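Parine Community Center to Open Card and Board Game Room

PARINE, May 5, 2018 - The Boateng Foundation and the Parine Community Center have announced the opening of a permanent game room on the center's second floor. The room seats 61 players and will be open six evenings a week. 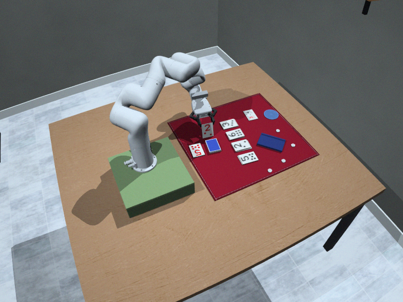
Work on the room began in March, following a survey in which 400 residents asked for more evening activities. Pevier Builders carried out the renovation.
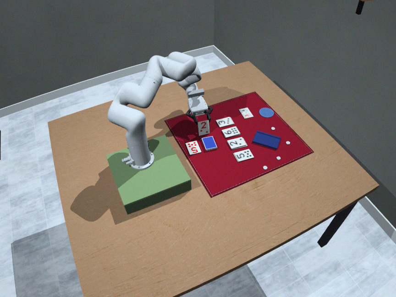
Who may use the room?
Any resident aged 12 or older may register at the front desk, free of charge.

Beginners' classes in rummy, cribbage and bridge will be held on the first Monday of each month. 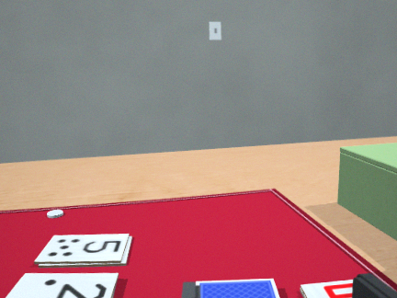 Lending Library

Cokine Books has donated 200 games and rule books, which members may borrow for two weeks at a time.

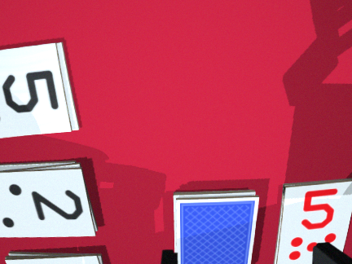 Late returns will be charged at 50 cents a day. Groups wishing to reserve tables should apply in writing to the center office at least seven days in advance.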